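We use cookies to remember your settings and to see which pages are read. Accept all / Manage choices

Cleaning and looking after a metal bin for building blocks

By Agnese Vanags

A metal bin will outlast most of the things you put in it, but it does get dirty, and it does get scratched. Blocks are harder on it than people expect. They have corners, they get dropped in from a height, and they carry grit from the floor that works away at the surface every time someone rummages. A good clean a few times a year and a quick wipe in between will keep it decent.

The instructions are for a plain metal bin with sloping sides, the kind that is wider at the top than at the bottom. They work for painted bins too, with a couple of changes that I mention as they come up.

What you need

A bucket of warm water
Washing-up liquid
Two soft cloths and one old towel
A nylon scrubbing brush, the sort sold for dishes
An old toothbrush
Bicarbonate of soda
A soft hand brush or a vacuum cleaner with a brush end
A tray or sheet to put the blocks on

You don't need a special metal cleaner. Selon sell a paste that Despina Pappas likes for her kitchen shelves, but I found it left a film in the corners of the bin and I had to wash it all again. Don't use wire wool or a green scouring pad either. They take the dirt off and leave a patch of fine scratches that holds more dirt than before.

Emptying it

Take the blocks out by hand. Tipping the bin is quicker, but a full one is heavy and the edge can catch your fingers on the way over. Lay the blocks on the sheet with a gap between them, long ones at one end and short ones at the other. If you want to sort by colour, leave that until they go back.

Look at each block as you lift it out. You are looking for split corners, anything sticky, and flaking colour. Put the doubtful ones to one side and deal with them afterwards.

Getting the dust out

Brush or vacuum the bin before any water goes near it. Wet dust turns to a grey paste in the creases and takes far longer to shift. Start on the walls and work down to the floor. Run the brush end of the vacuum slowly along each crease where a wall meets the bottom, then do the corners with the toothbrush and go over them again.

If your bin has a small hole in the floor, check whether it is blocked. Poke it through from the inside with a cotton bud. If you are going to wash the bin indoors, put the folded towel underneath, or the water will find its way out.

Washing

Put a short squirt of washing-up liquid in the bucket. Wring the cloth out well so that it is damp and no more, and wipe the walls from the top downwards. Rinse the cloth often. Sloping walls are easier than straight ones as you can see what you are doing, but water runs down them and collects at the bottom, so do the floor last.

Use the nylon brush on the floor with small circles and light pressure. Most of what looks like damage on an old bin floor is a mixture of real scratches and marks that blocks have left behind. The second kind comes off. Wash it, dry it, and look again before you decide what you have got.
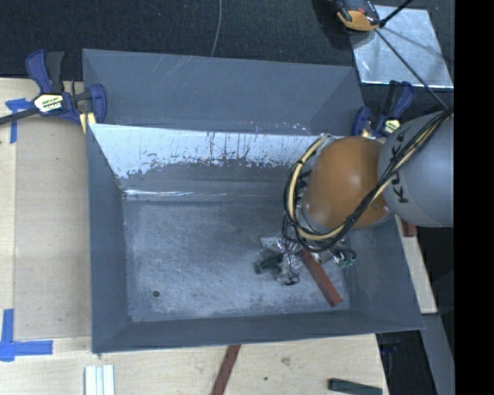

For the marks that are left, mix bicarbonate of soda with a little water in a saucer until it is as thick as toothpaste. Put it on with a fingertip, leave it for five minutes, and rub gently with a damp cloth in the direction of the scratches. On bare metal this lifts nearly all the colour that has rubbed off blocks. On a painted bin try it first somewhere out of sight, as it can dull a gloss finish.

Cloudy patches usually stay. They are where the surface has been worn by years of things sliding across it, and no amount of cleaning will bring the shine back. I leave them alone. Sofia Sfakianakis spent an afternoon polishing one corner of hers and ended up with a bright corner in a dull bin.

Wipe everything down with clean water and a fresh cloth. Any bicarbonate you miss will dry as a white powder and come off on the blocks.

Drying

Dry the bin with the towel straight away, then leave it standing open for 30 minutes before you put anything in it. Pay attention to the creases. Water sits there, and it is where rust begins if it is going to begin at all. If you have a hairdryer with a cool setting, that does the corners well.

Small spots of rust can be rubbed off with a piece of crumpled kitchen foil dipped in water. Dry the place well afterwards and put the thinnest smear of vegetable oil on it with kitchen paper. Wipe the oil off again until the metal feels dry to the touch. If the rust has gone through, or if there is a sharp edge, stop using the bin for blocks.

Cleaning the blocks

What you do depends on what they are made of.

Wooden blocks should never be soaked. Wipe them with a cloth wrung out in the same soapy water, one face after another, and stand them on end to dry. Leave them overnight. A wooden block that goes back damp will mark the bin and may swell.

Plastic blocks can be washed in the sink in 300 ml of white vinegar to a full bowl of water, then rinsed. Solid ones dry in an hour. Hollow ones hold water inside, so shake them and leave them with the opening downwards.

Foam blocks pick up dust and hair and are best done with a damp sponge and no brush. The surface tears easily.

Painted blocks need a check for flaking. If the colour comes off on a white cloth, take that block out of use until it has been sanded and repainted.

Putting them back

Lay the blocks in. Don't drop them. Long ones go in first, flat on the floor of the bin, and short ones go on top where they can be reached. If long blocks go in last they end up leaning against a wall with one end in the air, and every time somebody pulls at them they scrape down the side.

I don't fill the bin past two thirds. With sloping walls the top layer slides outwards when you lean on it, and it takes very little for a block to go over the rim. If you have more than will fit, use a second bin. Eirini Mavromatis has 116 blocks in two bins and keeps all the long ones in the first, which means you never have to dig.

Sorting by colour looks nice for a day. If you want it to last, give each colour its own container. Otherwise sort by length and leave it at that.

Lining the bottom

A liner cuts down on noise and saves the floor from new scuffs. Cut a piece of thin felt or an offcut of carpet a finger's width smaller than the floor all the way round, so that it lies flat and doesn't ride up the walls. Don't glue it. You will want to lift it out and shake it.

Rubber matting is quieter still but traps damp underneath. If you use it, take it out once a month and check.

How often

Wipe the inside whenever the bin happens to be empty. Do the full clean every three or four months, and sooner if the blocks have been used outdoors. I do mine in September, after the summer, and that one always takes the longest.

If the bin stands on a hard floor, stick felt pads under the corners while it is empty and light enough to turn over. Replace them when they start to curl.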